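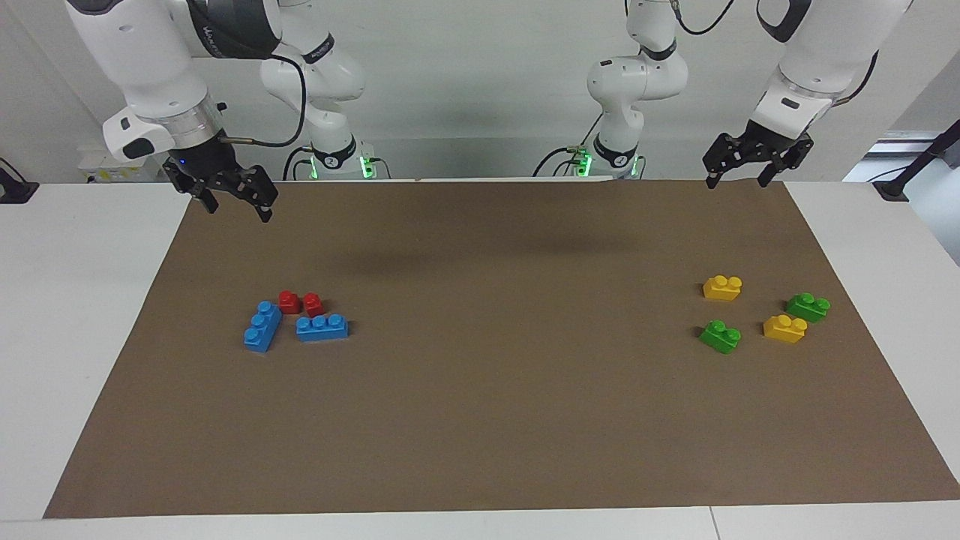

The two-arm cell at Voltside, with toy bricks set out on the paper mat.

The two-arm cell at Voltside is the responsibility of Illia Kushnir, who joined the automation group in August and has kept its maintenance log ever since. He spoke with the newsletter about how the cell is looked after.

Each working day begins at the table. "I look at the mat before I look at the arms," Mr. Kushnir said. "Brown paper gives the bricks a dull background, but it wrinkles. If a corner lifts, a finger can catch it." The paper is replaced after 40 hours of operation, and the new sheet is lined up with the front of the table.

The arms carry numbered labels, 1 and 2, and the log is divided in the same way. "People used to write 'left arm' and mean their own left," he said. "We lost most of a day tightening the wrong wrist. Now an entry without a number is sent back."

Both grippers are parallel two-finger units. Mr. Kushnir checks that the fingers close evenly, then follows each cable by hand from the wrist toward the base, feeling for stiff spots. Entry 333 in the log records a cable on arm 2 that had been rubbing at the elbow. It was given more slack and has not been changed since.

Asked about the green ring at the foot of each arm, he was cautious. "Green tells me the controller is content. It does not tell me that a screw is tight."

A full inspection takes 49 minutes and is carried out with the power locked off. Mr. Kushnir is now preparing the same schedule for the Mernero site, where a second cell is to be installed.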